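# Teaching a pour by remote control

I've been putting off writing this one up because pouring is the task that made me want to throw the controller out of the window. But Lleucu Gwilliam asked me for my notes on Tuesday and I found I had four pages of scribble, so you may as well have them too!

I'm assuming you've already got your arm talking to the handset and can move the gripper where you want without bashing the table. If you can't, spend an afternoon picking up sponges first. I mean it, sponges are very forgiving.

## Before you record anything

Pick a start pose and write it down. I use the same one for every take: gripper up and to the right, well clear of the table, jaws open. Save it as a preset if your software lets you (mine's called Trevar, after an old project, don't ask me why I kept the name).

Next, practise the whole move with nothing in the bottle. Then with dry rice. Then, and only then, with water, and put a towel down. Slow your handset right down as well. I run mine at 40 per cent of full speed for pouring, and it feels like wading through porridge for the first ten minutes, but your wrist gets used to it.

## The approach

Come at the bottle from the side and take hold of it well back from the neck. My early takes had the jaws much too far forward, so I couldn't see the opening at all once I started tipping, and I was pouring by guesswork.

Close the jaws gently, lift a couple of centimetres, and stop. Count to 2. That little pause looks daft when you watch it back but it gives the model a clean moment between "I've got it" and "I'm moving it". If the bottle slips, open up and start the take again. Don't try to rescue it.

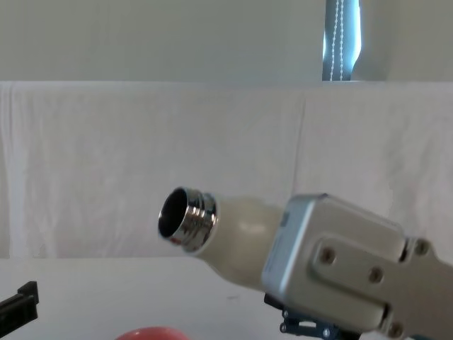
Carrying is where most people rush, me included. Keep the wrist as still as you can and let the shoulder and elbow do the travelling, so the bottle doesn't wag about on its way over. You want to reach the bowl with the neck still tilted slightly up, as it is in my picture, with the opening past the jaws and that red rim sitting underneath it. From there you've only got one thing left to do, and that's turn the wrist. I like a bowl in a strong colour for this, by the way! Against a white table it gives your eye something to aim at, and a shiny metal neck will even pick up a bit of the red.

## The pour itself

Turn the wrist slowly until the water starts, then hold. Really hold. Your thumb will want to keep creeping round and you'll get a great glug all over the place. If you find yourself correcting left and right while it's running, you lined up badly, so bring the neck back up, shift across, and go again. It's fine to leave one or two of those in your set, as they show the robot how to get out of a muddle, but I wouldn't want more than that.

When you've poured enough, bring the neck up *before* you move away. I forgot this in loads of my May takes and ended up with a robot that dribbled its way home every single time.

## How many takes?

I recorded 579 altogether and kept 196, which tells you something about my thumbs. Anything with a bump, a slip or a long dither went in the bin. Shift the bowl a little between takes, and the bottle too, otherwise you'll train a robot that only pours onto one particular patch of table.

Watch your keepers back at double speed before you train. Jerky bits jump out at you that way, and it's a nice excuse for a cup of tea.

Next time I'll do putting the bottle back down, where I'm still knocking it over more than I'd like.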